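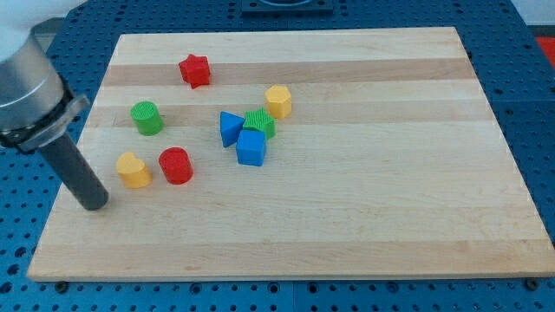

Cutting Board Advice I Stopped Believing

Every kitchen site has the same page about wooden boards, and I think most of them copied it from each other. Lemon and salt, a spoonful of oil, lasts a lifetime. I have owned striped maple boards long enough to have doubts about most of it.

The lemon and salt scrub

Cut a lemon, sprinkle coarse salt, rub in circles. It smells nice for an hour. I tried it on one half of a board that reeked of onion and used plain dish soap and a stiff brush on the other half. By the next morning I couldn't tell the halves apart, and I'd wasted a lemon. Use the soap. Rinse it and wipe it, then stand it on edge so air gets to both faces. Flat on the counter, the underside stays damp and the board starts to cup.

Board oil in small expensive bottles

I bought one from a shop called Waltitz that came with a little cloth bag. It was mineral oil with some beeswax in it. The plain food-grade mineral oil from the drugstore soaks in the same way. Warm the board near a sunny window first if you like, though I never saw that it mattered. Put on more than looks sensible, leave it overnight, wipe off what's left. Do the edges and the end grain too. The ends drink the most and they're where the cracks start.

Don't use olive oil. On this one the copied pages are right. It goes sticky and then it stinks.

"Oil it every month"

Says who? A board that comes out twice a week in a damp July doesn't need what the same board needs in January with the heat on. Drip some water on it. If it beads, leave it alone. If it sinks in and leaves a dark patch, get the oil out.

Are the dark stripes a different wood?

Sometimes. Plenty of maple boards are glued up from strips that vary from cream to tan all by themselves, and sellers will happily let you think you're paying for two species. Ask before you pay the extra. It makes no difference to how you clean it. What I'd look at is the glue lines. Run a fingernail across them. If it catches, water will get in there sooner or later, and no oil is going to fix that.

Sanding out knife marks

Thoa Kim wrote in to say she goes over hers with 100 grit and stops there. I think that leaves it too rough, and the fuzz comes up at the first wash. Start at 100, go finer, wipe with a wet cloth, let it dry, and sand once more. Go with the grain. Deep gouges I leave alone, life is short.

Keeping it from sliding

The silicone corner feet sold for this cost me $19 and 2 of them fell off in the sink. A wet dishcloth, wrung out and spread flat under the board, grips better than any of it. Take it out when you're done, or you'll have the damp problem again.

Retired boards

A big one that's too worn for food makes a decent work surface for crafts or for the kids' blocks. Mark it on the back so it doesn't wander into the kitchen again. Sudheer Thampi asked whether a sanded craft board can go back to food use. If there's been paint or glue on it, I wouldn't.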